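Workshop notebook, August
Glue bench, hide glue trials for the Mulis chairs

08.10
Fermín T. left the glue pot on overnight again, at 65. He says the dial sticks. The dial has stuck for every one of us at some point, always just before going home. Skimmed it, binned it, soaked a new lot of granules in cold water.
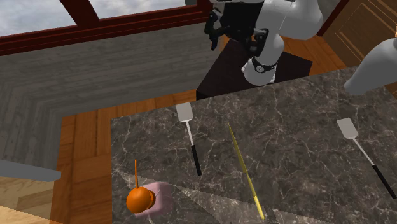 10.30 Second batch
Up to temperature and staying there, 67 at worst. Thinner than I like. Celeste's view is that I like it too thick and that this explains my stools. Glued 6 test joints in beech offcuts, four with the tenons toothed and the rest left smooth. Clamps on. One clamp has lost its pad and now leaves a little moon in everything it touches, so I gave it the joint I cared about least.

Violeta rang from Durkier about the granules. The next sack will be late. The last one was late too, and arrived with a calendar. 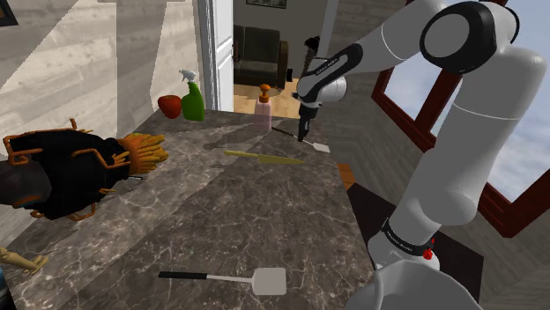
Squeeze-out is the real trouble with this recipe. It skins over in the time it takes to find a rag, and if you wait for it to go rubbery you get called to the phone and come back to amber. I want something flat to lift it with. A kitchen spatula like the one at the far end of the counter might do, with the blade ground down to a proper edge. Joscha thinks a blunt chisel is fine. Joscha's chisels are all blunt, so he would.

16.45
Clamps stay on till morning. Pot OFF. Checked the dial twice and then pulled the plug.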